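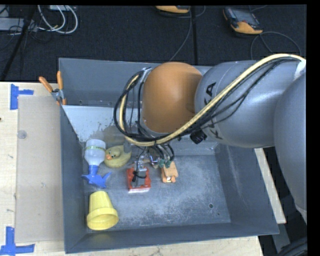
Moving out end of June, worktop has gone dull where the kettle and chopping board live

Rented flat in Berkbridge, solid wood worktops, pale. Two patches gone sort of grey and rough. Inventory says "good condition" and the agent is a stickler – deposit is £900 so I'd like it back. Can I just oil over it or do I have to sand?? Never done either. Whole run is 1365 mm plus a short bit by the cooker.

kettleandtoast

Margaux Leclerc
Sand first. Oil over grey just gives you shiny grey. 120 grit then 180, always along the grain, do the whole run or the patches will show up lighter. Hoover the dust, wipe with a barely damp cloth, leave it to dry overnight. Then thin coats of oil, three at least, wiping off the extra after about 20 minutes. Lay the oily rags out flat outside to dry, don't bin them screwed up, they can catch fire. And email the agent before you start – some leases say no sanding, worth 5 minutes of your time.

plumbob
oil it and say nothing. mine passed

Droline
Depends whats on there now. Drip of water on a good bit – if it beads for ages it could be varnish, and then oil wont go in at all. Check befor you buy anything.

Related
Getting limescale off a tap base
Fair wear and tear, who decides?
Best filler for picture hook holes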